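Prorimetti Releases Version 11 of Dukus Motion Planning Software

New version adds contact-aware grasp planning and a shared scene format for simulation and hardware

2025-06-30 – Prorimetti today released version 11 of Dukus, its motion planning and control package for robot arms with two-finger grippers. The release replaces the grasp planner used since version 8 and changes the way scene files are stored.

Grasp planning

Earlier versions of Dukus chose a grasp from the bounding box of an object. Version 11 works from the object mesh. The planner samples pairs of opposing surfaces, rejects pairs the fingers cannot reach, and ranks the remainder by clearance and by the angle between finger pad and contact face. Open shapes, brackets and block letters can now be gripped across a stem or an outer edge where the old planner returned no result.

"The bounding box method was fast, and it was wrong for any part with a hole or a slanted side," said Salamatu Sowah, lead engineer for planning at Prorimetti. "We kept the old planner as an option for customers who handle only cartons."

On the internal regression set of 700 grasp problems, the new planner returns a valid plan within 40 milliseconds per problem on a standard workstation. The set includes 114 problems that version 10 could not solve.

Simulation and perception

Scene files now use one format for the Radwan simulator and for the physical cell. Object poses, camera settings and collision shapes are read from the same file, and a planner test written in simulation runs on hardware with no edits. The simulator renders low-polygon geometry with minimal lighting by default – textures can be turned on per object.

The wrist view in Radwan renders both fingers along with the workspace, so perception code can be tested against partial views of a target.

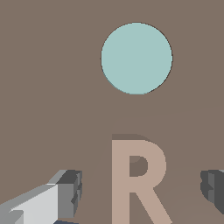

Availability

Dukus 11 is available now to customers with a current support contract. Version 10 will receive fixes through December. A conversion tool for older scene files is included in the installer, and files with custom collision shapes should be checked by hand after conversion.

Bresine, which distributes Dukus to system integrators, will supply the release under existing license terms.

Press contact: Carter MacPherson, Prorimetti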